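Hokgate Breakfast Club — Planning Meeting Minutes
21st March, Cuevas Room
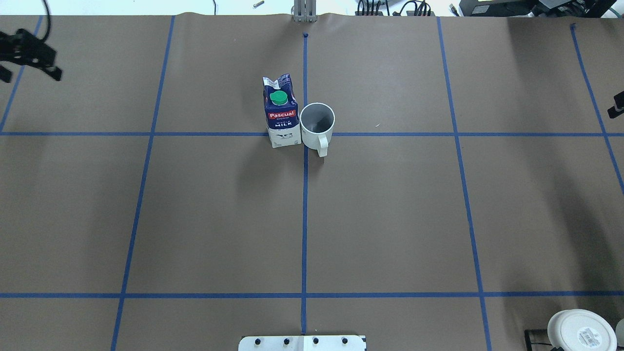
1. Welcome and notes from last time

Valentin Ruchti opened the meeting and thanked everyone for coming out in such good numbers. The January minutes were read and accepted with one correction: the Pleltel bakery order is for rolls, with the sliced bread coming from the market as before. Great to have the bakery on board again, and the group asked Valentin to pass on our thanks.

2. The practice table

We spent a good part of the meeting on this and it was time well spent! The big table is covered in brown kraft paper and marked off with blue painter's tape, lines going both ways, so that the whole top is divided into cells. The idea came up in January as a way to work out place settings before we buy a single tray, and people were delighted with how clear it makes everything. You can put a thing down, stand back, argue about it and move it over one.

Milk and mugs came first. The carton of Pascual milk and the white mug were put forward as a starting pair, side by side near the center line. Opinions were cheerful and divided. Several people like the milk close to the mug so that nobody has to reach across a neighbor's plate. Others would like one carton shared among a few seats and placed farther back, where small elbows are less likely to find it. Both arrangements will be tried at the next practice.

A few smaller points on the table:

- The paper is a little wrinkled at the far edge and curls up there. Agreed to tape the edge down on the morning itself, with an extra strip underneath.
- The taped lines are for planning and can stay for the first breakfast if people find them useful. The younger children will probably love having their own square (so will some of the adults).
- Crayons on the paper: yes, warmly supported. Washable only.
- A question was raised about whether the cells are wide enough for a plate, a mug and a bowl together. We will test this with the actual plates from the kitchen cupboard before changing any tape.

Action: Valentin to bring plates and bowls to the next practice.

3. Mugs or paper cups

A lively discussion. Paper cups are quick to clear, but they tip easily and we would be filling a trash bag every time. Real mugs feel like breakfast at home, and that is the whole spirit of the thing. The washing up was the main worry. The kitchen at Hokgate has a double sink and plenty of drying space, and two people offered on the spot to take the first wash shift. Agreed: mugs for everyone who is comfortable with one, with a small stack of paper cups kept back for the littlest guests.

Action: check the cupboard for chips and cracks before the first breakfast and set aside anything doubtful.

4. Money

The balance stands at $2147 after the hall deposit. Valentin proposed spending $87 on pitchers, serving spoons and a second roll of kraft paper. Agreed with no objections. The quote from Brilter for new folding tables was looked at and put off until summer. They are lovely tables — sturdy, and light enough for one person to carry — but the ones we have will do nicely for now.

5. Menu

Rolls, butter, jam, fruit, oatmeal, milk, coffee and tea. Eggs were suggested and got a very warm reception, though we would need a second person at the stove. Left open. Anyone happy to cook eggs for a crowd, please speak up!

Oat milk and a lactose-free choice will be on hand, with a card in front of each pitcher so people can tell them apart. The allergy sheet from last year needs updating, and the new version should go by the serving hatch as well as on the door.

6. Setting up on the day

Doors open to helpers an hour before the guests. Tables first, then paper, then mugs, and cold things out of the fridge last. We had five people for set-up last year and it felt rushed, so more hands would be very welcome. Older children who want to help can roll out paper and put out spoons — they were terrific at it last time.

7. Any other business

The blue tape came off the painted windowsill cleanly last year, but please keep it off the varnished doors. The lost scarf is still on the hook by the coats. Someone asked about music, and a small radio will be brought in to try.

Next practice to be held in the same room. Meeting closed with thanks to all.

Hokgate Breakfast Club | Contact: ask at the Hokgate front desk | © Hokgate Breakfast Club | Back to top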